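Tetera de cerámica color crema: ¿la tapa tiene que bailar tanto?
9 respuestas · 5 compartidos

tazon_roto
Compré esta tetera en el outlet de Clultari, 40 euros, y la tapa baila cada vez que sirvo. 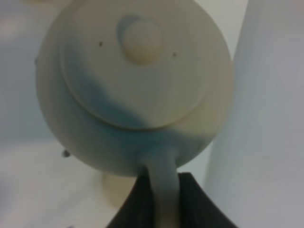 Llevo una semana sujetándola con el dedo, como mi abuela, pero con menos dignidad. ¿Se puede ajustar o me resigno?

posoamargo
Todas las tapas planas bailan. Sirve más despacio y ya está.

mediacucharada
No todas. La mía es una Avano y no se mueve ni boca abajo (probado sin querer, con visitas delante). Mira si asienta bien en todo el borde.

tazon_roto
Asienta, creo. Lo que me mosquea son dos puntitos oscuros, uno a cada lado del pomo. ¿Agujeros para el vapor?

posoamargo
O fallos del esmalte. Por algo era outlet.

hojasueltas
Pasa un palillo. Si entra, es agujero; si no, suciedad o defecto. El vapor necesita salir por algún lado – si no, la tetera gotea por el pico.

mediacucharada
Eso de que gotea por el vapor es leyenda. Gotea por la forma del pico.

hojasueltas
He servido unas 3000 tazas en mi vida y discrepo.

posoamargo
Ya salió el currículum.

tazon_roto
No tengo palillos. Mañana compro y os digo. Mientras tanto, sigo con el dedo.

Compartir · Responder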